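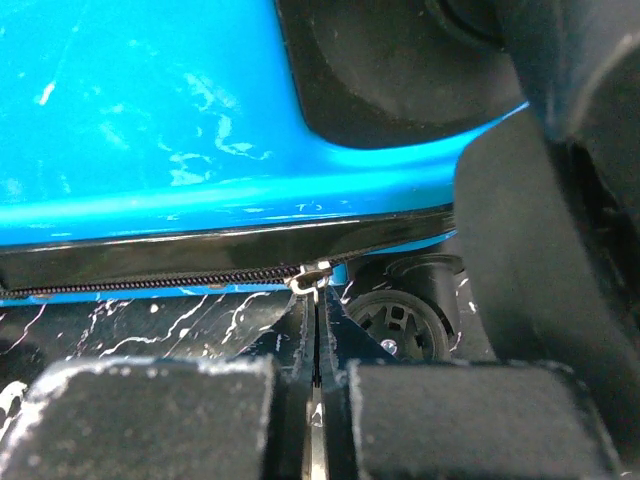
Packing light is oversold. There, said it.

Every few months another piece goes around about the guy who did three weeks with one small backpack. Two shirts, one pair of pants, washes his socks in the sink every night. Good for him. But read down far enough and he borrows a jacket. Or buys an umbrella. Or his wife has the charger, the sunscreen and the bandaids in her bag, which is not small.

That's my whole complaint really. The weight goes somewhere. Usually onto somebody else.

I took the bus from Pisbridge to Rurlow last May, visiting family, nine days. Brought the big case. Got a look from my cousin's friend Rafferty Crenshaw, who was on the same bus with something the size of a lunch bag. By day four he'd had a sweater off me, a razor, and most of a tube of toothpaste. Didn't mind. Still don't. But he got to feel clever the whole trip and I got to feel like a person who owns too much.

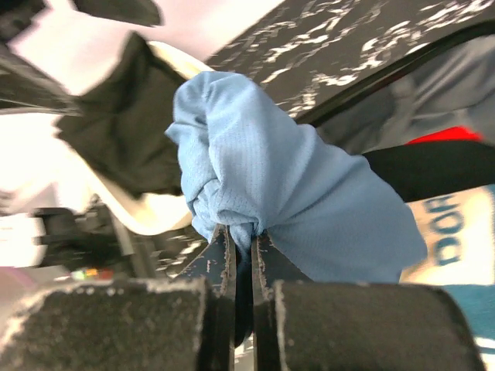 And the clothes thing. The light packers all tell you to buy special travel clothes. Dries in an hour, never smells, folds up to nothing. Have you seen the prices? You're paying extra to bring less. A cotton shirt from the back of the closet costs zero dollars and if it gets ruined, fine, it's a rag now.

Then there's kids. Try it with kids. I'd like to see one of these essays written by someone traveling with a four year old who will only sleep with one paticular blanket. You need the blanket. You need the backup pants and the backup for the backup pants. Snacks, the good ones, enough for a delay. None of that is a moral failing – it's Tuesday. 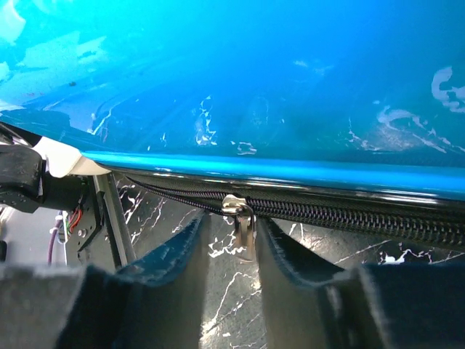 I'll give the other side its due. Stairs. Big cases and stairs are miserable, and the station at Rurlow has stairs and not much else. Dragging a full case up while people stack up behind you, no fun at all. And yes I have brought home clothes I never wore. Most trips. A whole pair of dress shoes once, there and back, never touched the floor.

Sorin Ghiță from my old job used to say you should pack, take half out, then go. I tried it. Took out the half with the raincoat in it. Rained five days.

So no, I dont think people who pack heavy are scared or disorganized or attached to stuff. Some of us just like having our own pillowcase. My grandmother traveled with a travel iron and a jar of pickles, and everybody in the house was glad to see those pickles.
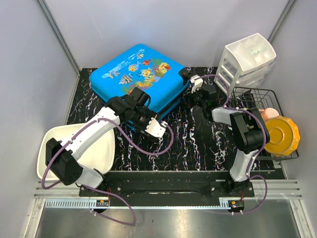

What I'd like is for the bragging to stop. Bring the little bag if it suits you. Leave the big one alone at the gate, no sighing, no comments about what could possibly be in there. Snacks, mostly. And a sweater you're going to ask me for.

Going back to Rurlow this May. Same case, same stairs. Might leave the dress shoes.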